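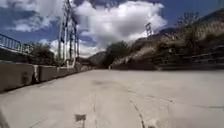

How to set up two wireless speakers as a proper stereo pair

I put this off for months. I had one Grivier speaker in the kitchen and one on the bookcase, both playing the same thing at the same time, and I thought that was stereo. It wasn't! Both were playing the full song in mono, and when I finally paired them properly I went back through half my record collection that same evening.

My speakers are the small Grivier ones, but the steps are much the same on the Tovar range, which my sister has. You'll need two speakers of the same model. A big one and a little one won't pair, and I did try.

Before you start

Plug both speakers in within reach of each other. Open the Ginulico app, go to Devices and check that both of them show up. If one is missing, hold its power button for 7 seconds until the light goes amber, then add it again from scratch.

Update both of them too. Mine were on different versions and the pairing option was greyed out, with no message to say why. I spent most of a cup of tea swearing at it.

Pairing them

1. In the app, tap the speaker you want on the left. Don't pick the other one first, as the app makes whichever you tap the left channel.

2. Scroll down to Speaker Setup and tap Make a Pair.

3. Choose the second speaker. You'll hear a chime from each, left and then right. If they come out the wrong way round, tap Swap (much easier than moving the furniture).

4. Give the pair a name. Keep it short if you use voice control. I called mine "front room speakers" and the assistant kept hearing "front door", so now it's just "lounge".

Where to put them

Mine are 2 metres apart, with the sofa a bit further back than that, and both turned in slightly towards where I sit. Try to get them at ear height when you're sitting down. I had one on a shelf and one on the floor for a while, and the singer seemed to be somewhere near the skirting board. 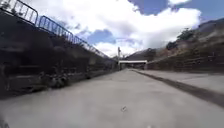 Keep them out of the corners if you can, because the bass gets boomy in there. If you're stuck with a corner, go into the sound settings and pull the bass down by 4 – that sorted mine out.

If they drift out of time

Now and then one side lags behind the other – it sounds like a faint echo. Nine times out of ten it's the wifi. I moved my router off the floor and haven't had it since. Turning both speakers off at the wall and on again usually clears it as well.

I tried a Ditance extender before I thought of moving the router, and it made no difference at all in my flat, though yours may be bigger than mine. Keep the receipt.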